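Chapter 7
When the Gripper Lets Go: Faults in Sorting Cells

A sorting cell can fail in ways that never trip an alarm. At the Pelletier test site, an arm closed on a piece of cloth, lifted it, and lost it on the way to the box. The controller logged a good pick. It kept logging good picks for 37 cycles, with almost 20 of them empty, before an operator pressed the stop button.

The fault was in the finger sensor. It read the gap between the fingers, and a thin fold of cloth left nearly the same gap as no cloth at all. The Lerkuvton control program had been set up with hard blocks and balls, so its limit was too wide for soft goods.
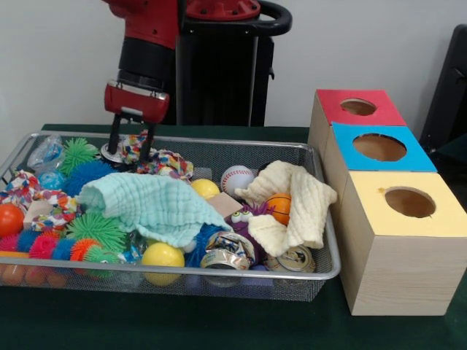
Page last modified: Apr 5, 2023

Mixed bins make this kind of fault more likely. Rope toys, spiky balls, crushed cans and towels each press on the fingers in a different way, and one limit will not suit them all. Cloth also hides what is under it. The arm may close on two things at once and drag the second one over the rim.

A missed pick wastes time. A dropped part can hurt someone. The site rule was to stop the arm before reaching into the basket, but operators who saw a part fall often reached for it while the cell was still live. The October review treated this as the more serious finding.

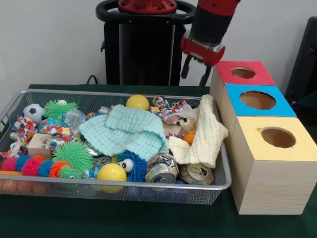 Figure 7.1 Wire basket with mixed items, sorting boxes at right.

In this chapter you will read the fault log from the Pelletier cell, find the first false pick, and set separate limits for hard and soft items. Section 7.2 covers stop circuits and safe reach. Before going on, review the terms "grip width" and "live cell" from Chapter 6.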